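Collecting Simulated Grasping Examples for a Small Policy Network
Final report, robotics project course

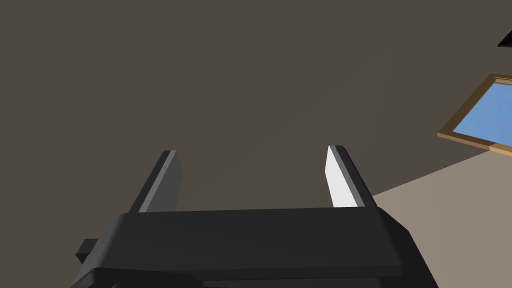
Wrist camera view in the simulator, gripper open. Credit: Rafia Yousafzai / Rallow project

The goal of Rallow was to build a set of example runs that a network could learn from, using only simulation. I worked in Surnine, the simulator our lab already had installed, and wrote the recording script myself. The plan called for 2000 runs of a simple pick task.

Each run starts with the fingers open and nothing between them. The arm is then driven to the object by hand control or by a scripted planner. At every step the script saves the wrist view, the joint angles and the finger opening. I kept the room plain, with flat-colored walls and one window, so that rendering would stay fast on the lab machine.

Hand control was slow. I managed roughly 18 usable runs an hour, and my grasps got sloppy toward the end of a session. The scripted planner was much faster, but its paths all looked alike, and a network trained only on them did poorly when the object started near a wall. Mixing the two sources helped. I also added small random offsets to the starting pose of the arm.

Two problems cost me most of November. The first was that images and joint angles were saved one step apart, and I had to throw out the early runs. The second was lighting. With the light coming mostly from one side, one finger showed up much brighter than the other, and the network seemed to rely on that. Moving the light between runs reduced the effect.

The full set is stored in the Fluvton format, with failed grasps kept and labeled. I did not have time to test on a real arm. The next student should start there, and should check the time stamps before recording anything.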